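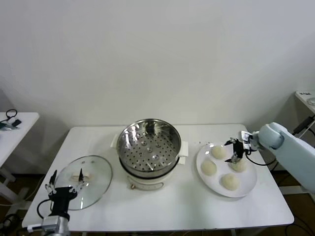 Steamer task, April, bench 2

Stopped the run at 17 tries. The right arm faulted again on the bun move, same message as before: wrist torque over limit. Lingyun's note says the new settings from Munivside cured this. I don't believe it. All they did was raise the limit, and the fault now comes later and harder.

Log for today: 6 faults, every one on the right side. The left arm, on lid duty, had none. Emerson blames the cable pulling at the wrist. Could be – but he blamed the cable in the last round too, and we changed it. 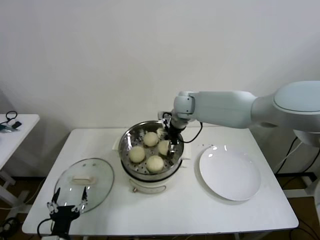
My money is on the reach down past the rim. If the fingers touch steel while the wrist is still turning, the reading jumps and the arm freezes where it is, over a heater. I want the base unplugged for all further tests until the stop also cuts its power. Na-rae has the relay.

To do: put the old limit back, rerun with the approach 18 mm higher, keep hands out until the arms are parked.

Comments

Leonie Faulkner: Relay fitted, not tested yet.

Emerson Arruda: Still think it's the cable.

Lingyun Shao: Old limit is back. Can you send me the torque log?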